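May, a little past 9 in the evening

I meant to write about the garden tonight, but my head is still at Plondley, so the beans will have to wait. Muchen Meng let me sit in all afternoon while the arm practiced putting groceries away, and I was as happy as a kid at a train window. I had brought my knitting and never took it out of the bag.

I keep going back and forth on whether these things are ready for a kitchen. Muchen says they have logged 831 tries at picking things up since the winter and want 1,000 before anyone gets to call it a chore. That seems fair to me — I must have washed about that many dishes before Mother stopped washing them again after me! Picking up and setting down, I'd trust it with that at my house tomorrow, if it didn't mind my being underfoot. Opening is another matter. A pull tab asks for a fingernail and a bit of temper, and I can't see where two stiff fingers would find either one.

Muchen sent me a picture to keep, and I've printed it for this page.

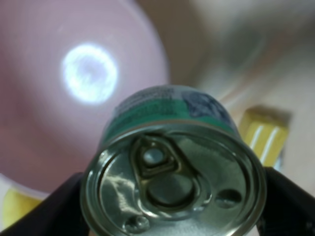
The little can with the green label, in the gripper.

I do wish Aunt Drirkelari's arthritis could wait for them to work out lids. She has soup on the shelf she can't get into. I'll drive over in the morning and open a few for her, and take the good opener along to leave in her drawer.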